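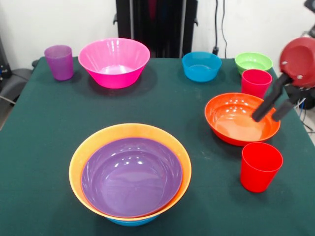 Are nesting plastic bowls a sensible choice for a shared dining room?
For daily service to small groups, plastic bowls of this type are adequate and easy to store, provided they are kept away from high heat.

Product Review: Brekholm Color Bowls and Cups
Reviewed by Murray Baxter, Purchasing Office
2025-05-24

The Brekholm range was bought in February to replace the stoneware at the Drokport day center. Bowls and cups are sold separately, in mixed colors. The center's order came to $178, delivered.

The bowls nest well. A purple bowl sits inside a yellow-orange one with a light blue one underneath, and the stack occupies little more shelf space than a single bowl. The rounded rim on the yellow-orange bowl is comfortable to grip. The orange bowl is wide and shallow and suits salad or fruit better than soup. Interiors have a shine that catches reflections under overhead lighting.

The red cups taper toward the base and are stable when full. They hold less than the Leclerc tumblers used previously, and staff have asked for a larger size.

Saqib Minhas, kitchen supervisor, reports that tomato sauce left overnight stained two of the lighter bowls. Prompt rinsing is advised.

Rating: 9 out of 12. Recommended for cold and warm dishes. Not recommended for microwave use.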